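Stories > Short Fiction > Trade and Craft > The Kulgate Lobby

The Kulgate Lobby

The work order specified 276 square feet of terrazzo, poured on site, ground once, sealed twice with products no longer sold. The building was called Kulgate and had been a bank. The new tenant wanted the floor brought back to a satin finish before the furniture arrived in November.

The technician read the order in the van, then read it again on the floor with a flashlight held flat against the surface. Raking light showed three conditions. Traffic wear ran from the revolving door to the old teller line. Acid etching lay in a band along the east wall, where someone had mopped for years with the wrong cleaner. The third condition was a circle, two feet across, near the foot of the stairs. Inside it the stone was brighter than the stone outside.

The technician wrote down the first two and left a blank line for the third.

Gristent, the flooring contractor, supplied the grinder and the metal-bond tooling. Grinding began at the door. The machine took off the old sealer in the first pass and the slurry came up the color of weak coffee. The vacuum followed. By noon the traffic lane was open and the aggregate showed evenly, white marble chips and a smaller green one. By four the east wall was open as well. The etching was shallow and came out in one step.

The circle did not come out.

A floor that has been ground level should give one reading on the gloss meter, within a point or two. The lobby read 6 at every station. The circle read higher. The technician cleaned the lens, set the meter to its reference tile, and took the reading again. It was higher by one.

The log entry for the day was as follows.

Thursday, October 8, 2020. Opened full lobby with metals. Uniform except area at stair. Area is flush by straightedge. No patch line. No change in aggregate. Will run resins tomorrow and reassess.

The resins were run. The rest of the lobby rose step by step as the grits got finer, and the circle stayed ahead of it by the same margin. The technician called the Gristent office and was told to try densifier. Densifier was applied, kept wet for the stated time, and removed. The margin held.

There was a file on the building in a cabinet in the basement, with the boiler manuals. The original floor had been poured by a firm named Oyelaran. Their invoice listed cement, chips, divider strips, and labor. On the back, in pencil, was a line that had not been billed: lobby, foot of stair, hand rubbed, evenings.

It gave no quantity and no rate. A hand stone removes very little. To close the pores of a cement matrix that far by hand, at that depth, would have taken something on the order of a season. The technician worked this out on the back of the work order and checked the arithmetic.

The specification called for a uniform finish. There were 2 ways to meet it. The circle could be scratched back with a coarse pad until it matched the floor, which would take ten minutes. Or the floor could be brought up to the circle, which would take the 1000 grit and then everything past it, and the order did not pay for anything past it.

The technician unplugged the machine and sat on the bottom stair for a while. Then the technician went out to the van and came back with the box marked Hulteck, which held the fine pads, unopened, bought for another job that had been canceled.

The lobby was finished on Sunday night. All stations gave the same reading, including the one at the foot of the stair. In the log, on the line that had been left blank, the technician wrote: hand rubbed, evenings. The hours were not billed.
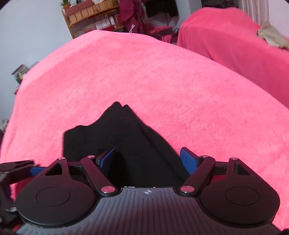
What makes an etch mark on a terrazzo floor different from a stain?

An etch is damage to the surface itself, caused by an acid reacting with the marble chips or the cement, and it has to be honed or polished out. A stain is color that has soaked into the pores, and it can often be drawn out with a poultice without grinding the floor.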